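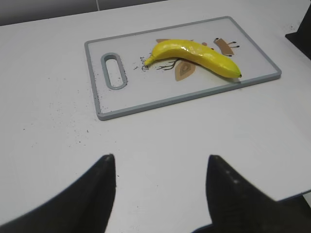 Banana on the leaf-print board, gray rim

Home | Kitchen Help | My Tickets | Returns | Log out

Ticket 3953: Cutting board slides on white table
Opened by: Syafiqah Oei
Product: Flasstead board, gray rim
Status: Open, waiting on customer

Syafiqah Oei, 9:20 a.m.
Hello, and thank you in advance for reading all this! I bought the board in June, mostly for the leaves and twigs printed on it, and I do love it, but it wanders whenever I slice fruit. I make banana bread for my sister's stall, so that's a lot of slicing, and by the second banana the board has turned itself sideways and I'm chasing it. The table is white with a matte top. I've wiped the table, wiped the board and tried it with the handle slot on my left and then on my right, and it made no difference that I could tell.

Tirta Mangundap, Nolotach Support, 11:05 a.m.
Good morning Syafiqah, and what a cheerful banana! I'm sorry the board is giving you the runaround. Would you wash the underside of the rim with warm water and a drop of dish soap, dry it well, and leave it for 20 minutes? New boards can have a little film on them. If it still slides, lay a damp dishcloth flat underneath, all the way out to the corners.

Syafiqah Oei, 2:40 p.m.
Washed and dried, and it's a bit better, though it still creeps when I press near the slot end. The dishcloth holds it beautifully, but I'd rather not have one under there forever. Do you sell anything grippy?

Tirta Mangundap, 3:15 p.m.
We do, a set of 2 stick-on strips. I can put them in the mail free of charge if you'll confirm your address.

Contact us | © Nolotach Housewares | Back to top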